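Noticias del taller: la mesa grande, la cortina y un poco de paciencia

Queridas amigas y amigos de Stondine: marzo se nos ha ido casi sin darnos cuenta, entre mudanzas de estanterías y cafés a deshora, pero por fin podemos contaros que la sala del fondo ya está en marcha. Quienes vinisteis el año pasado recordaréis el trasiego de gente que se veía detrás de la mesa (¡y lo que costaba concentrarse!). Ebise Beyene se empeñó en poner una cortina negra de tela, y hay que darle la razón: la vista se queda donde tiene que quedarse, en el trabajo.

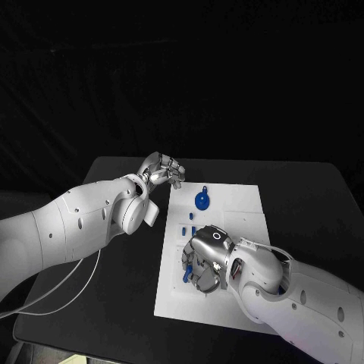
El tablero blanco sobre la mesa oscura, con la cortina negra detrás.

Nos gusta mucho el contraste del blanco sobre la mesa oscura, porque las piezas se distinguen enseguida y se cansa menos la vista. Si venís a trabajar en ella, os pedimos solo que dejéis los tableros apoyados en la pared al terminar y que paséis un paño a la superficie, que las huellas se notan una barbaridad.

La sala abre los viernes por la tarde y la sesión cuesta 60 coronas, con merienda incluida. Para reservar, escribid a Ebise o dejad una nota en el mostrador de Drerton, que allí siempre hay alguien con ganas de charla.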